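Rules for Robots
Cleller Kids: How Things Work

You probably follow rules at your desk. Put the cap back on the marker. Don't run with scissors. Ask before you borrow somebody's eraser. Robots that work near people have rules too, and some of them are a lot like yours.

The difference is that a robot does not learn manners by growing up in a family. People have to decide on the rules, write them down, and build them into the machine. Then other people have to check that the machine follows them. This page is about how that is done for one kind of robot: the kind with two arms that can tidy a desk.

What is a standard?

A standard is a set of rules that many people have agreed to use. You use standards every day without thinking about them. Sheets of printer paper come in set sizes, so they fit in the printer. A light bulb from one store fits a lamp from another store.

Robots have standards as well. Some are about how the parts are made. Some are about how fast an arm may move when a person is close. Others say what has to be written in the instruction book. A standard is usually long and not much fun to read. The one that sits on the shelf at Andix, where desk robots are tested, is 99 pages, and a lot of those pages are tables.

Then there is good practice. Good practice means the sensible way to do a job, even where no standard says you must. Washing your paintbrush when you are done is good practice. For a robot, opening its fingers before it reaches for something is good practice.

Practice rooms inside a computer

Before a robot does a job in a real bedroom or classroom, it can do the job in a simulation. A simulation is a pretend place made by a computer. It has walls, floors, furniture, and things to pick up. It also has a pretend robot, with arms that bend in the same places as the real ones.

If the pretend robot knocks a laptop off a pretend desk, no laptop is broken. The people in charge can put everything back with one click and try again. At Andix, a robot has to get through the same job 17 times in the computer before anyone turns on a real arm.

The desk job is a common one. The robot is given a room with a small desk, and a few ordinary things are set out on the desk. The robot looks down from its own body and reaches forward with both arms, the way you would if you were standing at the desk yourself.
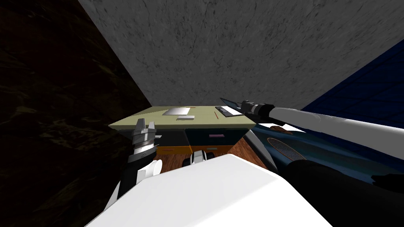
Not everything on a desk should be handled the same way. A pencil can be pinched between two fingers and it will be fine. A tablet has a screen that can crack. A sheet of paper can tear, or slide away when you push it. So the first group of rules has to do with touching.

The touching rules

Every place that tests robots has its own list. The Andix list for desk work has 4 touching rules.

1. Look before you reach. The robot must find the thing it wants before the arm starts to move. If it can't find it, it stops and looks again. It is not allowed to feel around for it.

2. One hand at a time over a small space. When a desk is small, two big arms can bump into each other. One arm works and the other one keeps out of the way. On a big table this rule can be relaxed.

3. Squeeze only as hard as you need to. The hand on this kind of robot is called a gripper. It has two fingers that open and close. Test this rule on yourself. Pick up an empty paper cup, and then a full water bottle. Your hand used more force for the bottle, and you didn't have to think about it. A robot does have to work it out, with numbers.

4. Leave alone what you were not asked to move. If the job is "put away the pencil," the tablet stays where it is. People get upset when their things wander off.

Rule 4 sounds easy, but it takes the most work. To reach one thing, a robot often has to pass very close to another. The people who plan the path for the arm have to leave a gap all the way along, including the parts of the arm you forget about, like the elbow. You may have knocked over a drink with your elbow at some point. Robots can do that too.

Seeing past your own hand

Try this. Put a pen on the table. Hold your hand flat in front of your face, and slowly move it until it hides the pen. Your hand did not touch anything, but now you can't see what you were going to pick up.

Robots have this trouble a lot. A gripper is a thick, solid thing, and when it gets close to a camera it can block a big part of the view. Part of the pen might still show, and the rest is covered. Should the robot keep going? The good practice is to move the arm or the camera a little and check again. Guessing is not allowed near breakable things.
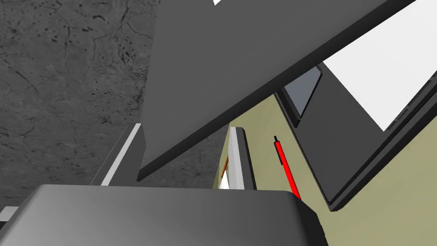 The red pen, with the robot's dark gray gripper hiding its lower end.

There is a word for this. When one thing hides another, it is called occlusion. You say it "uh-CLUE-zhun." Some robots have more than one camera to help with it, so when one view is blocked another one may still be clear. It is the same reason you lean to the side when someone tall sits in front of you at the movies.

A robot should also remember what it saw a moment ago. If the pen was there and then a gripper got in front of it, the pen is probably still there. Babies have to learn this about toys under blankets. Robots have to be programmed with it.

The people rules

The second group of rules is about people, and these come before everything else. If a touching rule and a people rule ever disagree, the people rule wins.

The most important one is stopping. A robot that works near people must have a way to be stopped quickly. On many machines it is a large red button that anyone can push. When it is pushed, the arms stop, even if the robot is in the middle of something. A dropped pencil does not matter.

Next comes speed. An arm should go slower when a person is near. A slow arm gives you time to step back, and if it does touch you, it touches you more gently. Some robots can feel a bump in their joints and will stop on their own. That is useful, but people should still keep their distance while the arms are moving.

Pinching is another problem. Put your finger in the bend of your elbow and fold your arm – that is a pinch point. Robot arms have them at the elbow, at the wrist, and between the fingers. Designers use smooth, rounded covers on many of these places. You can help by keeping your hands, hair, and sleeves away.

Last, a robot should be easy to read. This doesn't mean reading words. It means that you can tell what it is about to do. An arm that moves in a steady curve toward a desk is easy to read. An arm that jerks one way and then the other is not, and people don't like standing near it.

Before, during, and after

Good practice also covers the times when the robot isn't working. At Andix they use a checklist called the Pemine sheet. It goes on the wall next to the robot, and somebody has to fill it in with a pen every time. The sheet for the computer practice room is shorter, but it asks some of the same things:

Are both arms free to move?
Are the grippers open and empty?
Is everything on the desk where the job says it should be?
Does the robot know where the edges of the desk are?
What is near the robot besides the desk?

That last line was added later on. A room has more in it than the part you are thinking about. There may be furniture beside the desk, with soft things or small round things lying on it, and an arm that swings wide can reach those as well. So the whole space around the robot gets checked, out to the farthest point the fingers can go.

During the job, someone watches. Even in the computer room, a person looks at the view from the robot's body while the arms reach out over the furniture. After the job, the arms go back to their resting position, and the person writes down what happened, including the mistakes.

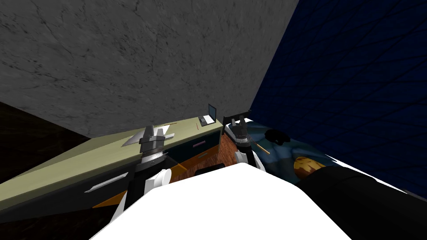
Who writes the rules?

Lots of different people do. Engineers know how strong the motors are. Doctors know how hard a bump has to be before it leaves a bruise. People who use robots at work know which rules get in the way and which ones are missing. They meet, argue, write a version, and send it out so that others can say what is wrong with it. Then they write it again. This can take years.

Rules also change. When robots mostly worked inside fences, in factories, a lot of the rules were about fences. A robot that tidies a desk can't have a fence around it, so new rules were needed for robots and people in the same room.

Try it: be the robot

You need a partner, a small table, a pencil, a sheet of paper, and a book.

Put the three things on the table. One of you is the robot. The robot may only use one thumb and one finger on each hand, held out straight. The other one is the checker.

The checker gives a job, such as "move the pencil to the left side." The robot does it slowly. If the robot touches anything else, the checker says "stop," and the robot has to freeze.

Swap places. Then sit down together and write your own list of 4 rules for your table. Try the job again with your rules. If a rule doesn't help, cross it out and write a better one.

Words to know

Fakir test: the name used at Andix for a job where the robot must pick up one thing from a crowded desk without touching the others.
Gripper: a robot's hand. Many have just two fingers.
Occlusion: when one thing hides another from view.
Pinch point: a place where two parts close together and could catch a finger.
Simulation: a pretend place or event made by a computer.
Standard: a set of rules that many people have agreed to use.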